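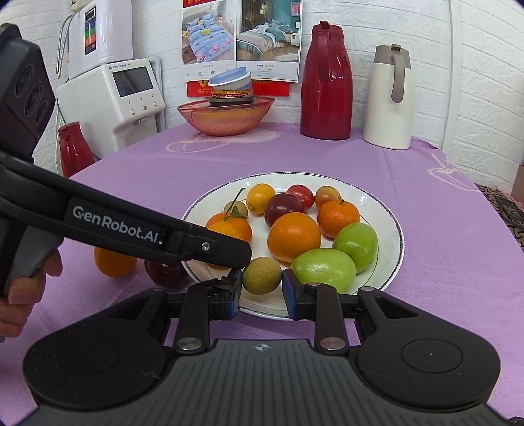
Effie Innes
Project Officer, Brondport Fruit in Schools

Reports > Grant holders > Brondport > Interim report

Interim report to the Bruner Fund, 7th December

1. Period covered

The report covers the period from the release of the first instalment in May to the end of the autumn half-term. The second instalment is dependent on its acceptance.

2. Delivery

Fresh fruit was supplied to 2 primary schools, Brusau Road and Yagi Lane, on every teaching day except the first of the autumn term, when the supplier's van was off the road. Total portions issued came to 2592. The target in the grant agreement was lower for this stage, as it assumed a later start at Yagi Lane.

Portions are issued at morning break. At Brusau Road they are handed out in classrooms. At Yagi Lane they are collected from the hall, and the queue has been cutting into break time for the older year groups. Daichi Kudo has agreed with the head teacher that those classes will move to classroom delivery from January.

3. Range of fruit

Apples, bananas and oranges make up most of the weekly order. One less familiar fruit is added each fortnight. Take-up on those days is lower among the younger children and recovers when the same fruit is offered a second time – the order calendar now repeats each one after four weeks.

Whole oranges remain a difficulty for the infant classes. Peeling takes up staff time, and part-eaten fruit accounts for a large share of the waste by weight. Pre-cut segments were priced and rejected on cost. Easy-peel varieties will be ordered for infants while they are in season.
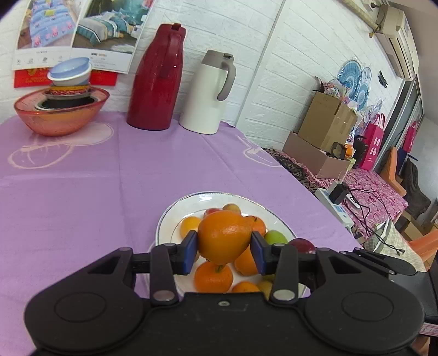 Waste is weighed at both sites at the end of each day and entered on the shared sheet. Pierina Galli checks the entries monthly. Two weeks of figures from Yagi Lane were recorded in pounds and have been converted.

4. Parent survey

The survey went home in book bags and 87 forms came back. Most parents said their child now ate more fruit at home. The return rate is too low to support a firm finding, and the spring survey will be offered by text message as well as on paper.

5. Spending

Fruit and delivery are within budget. Storage is overspent by £800 – the refrigerator at Brusau Road failed and was replaced. Kiyoshi Kaneko has proposed meeting the sum from the unspent training line. We ask the Fund to approve this transfer in writing.

6. Next period

Supplier contract to be renewed on present terms.
Classroom delivery to begin at Yagi Lane.
Spring survey to be issued before the Easter break.
Waste figures for both sites to be supplied with the final report.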